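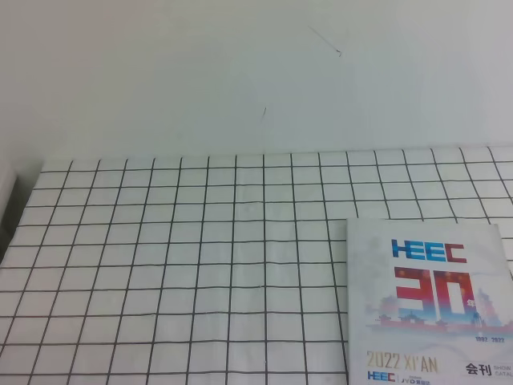 How to get a landlord to return the rest of a deposit?
Posted by Gun-woo Na in Renting and Moving

Hello everybody. In April I moved out of a one-room apartment in the Ustotach building, where I lived for five years. My deposit was 873. The manager sent me back only a part, and a letter which says that 68 was kept for "cleaning" and the rest will come "after the inspection is closed". It is now 26th October and nothing more has come. I wrote two emails and I telephoned once, and the lady was polite but she told me only that the file is open.

I have the contract, and I have the paper which we both signed on the day I gave back the keys. On this paper there is no damage written. I do not want to go to a court if it is possible to avoid it. What should I write to them, and is the cleaning money normal? I painted nothing and I did not have a pet.

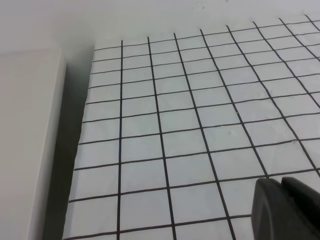 I should also say that the contract has a sentence about "reasonable time" for the return, but it does not give a number of days. Can they wait as long as they like with such a sentence? I am grateful for every advice, also from people who live in another place with other rules.

Vesna Shehu
Hello Gun-woo. I had nearly the same problem with another manager, so I will tell you what I did.

First, stop using the telephone. Send one letter on paper, with a signature on delivery, and keep a copy. In the letter write the address of the apartment, the date you returned the keys, the full amount of the deposit, what you received and what is still missing. Add a copy of the signed paper, never the original. Then ask them for two things: the missing money, and the bill for the cleaning. If a firm was paid to clean, there must be a bill. In my case they could not find it and they returned that part too.

Give them a clear last day to answer. I gave 14 days, but please look at what is usual in your town. Many places have a law with a fixed time limit, and such a law is often stronger than the sentence in the contract. The tenant office can tell you this for free, and mine even read my letter before I sent it.

Keep the tone calm. I wrote my first letter when I was angry and I am glad that I did not send it.

Dušan Mujić
they always do this. just go to small claims, it is cheap

Ermira Jurić
I agree with Vesna about the letter. One thing to add: check who holds the deposit. In my old building the owner changed and the new firm said that they never received the money from the old one. I lost two months writing to the wrong address. The name of the right party should be in the contract, or in a notice they sent you later.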